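3.2 Handheld grippers and the transfer task

The grippers were built in a shared workshop, on evenings when the good drill press was free, and the design shows it. Each unit is a two-finger linkage worked by hand, with black arms, bronze-colored bushings at the pivots, and blue-green spacers whose color was decided by what was left on the spool. We refer to the design as Fulutau, after losing an argument about calling it anything more descriptive. The task used throughout this section is a two-gripper transfer of a long, pale green object.

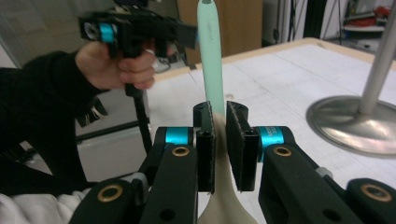
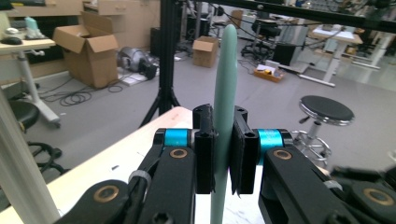
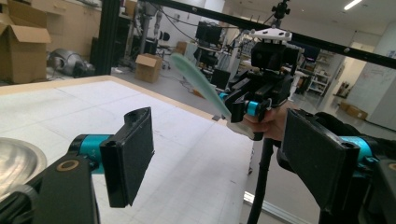

Figure 2. Fulutau grippers and the pale green transfer object.

Two units were completed. The first took most of April and the second took a weekend, which says less about our learning curve than about how much of April went into waiting for bushings. Both share one set of drawings, though the second departs from them wherever the drawings turned out to be optimistic. Dimensions were checked against a printed gauge, and the gauge was checked against a caliper that the workshop regards as accurate on the grounds that it is expensive.

The transfer task was picked for being dull to describe and annoying to do. A long, tapered object leaves plenty of room for a bad grasp. If the receiving fingers close too near the tip, it pivots; if they close too near the giving fingers, the linkages collide, and an operator learns a good deal about the stiffness of the arms. We had planned to begin with cubes. Cubes went so well that we learned nothing from them, and they have been retired to a drawer.

We recorded 204 transfers after discarding the practice runs. A transfer counted as complete once the giving fingers had opened fully and the receiving gripper had held the object for two seconds. Dropped objects were logged as failures, including those caught by the operator's knee – a category we had not anticipated and have folded into the general failure count.

Finger pads wore faster than any other part. We went through 7 sets, most of them lost to glue that let go before the pad material did. The Indora adhesive used in the early sets held well on flat stock and poorly on anything we wanted to pick things up with. Later sets were fixed mechanically, at the cost of a slightly thicker finger and one more fastener to drop on the floor. Section 3.3 takes up the effect of pad thickness on closing force.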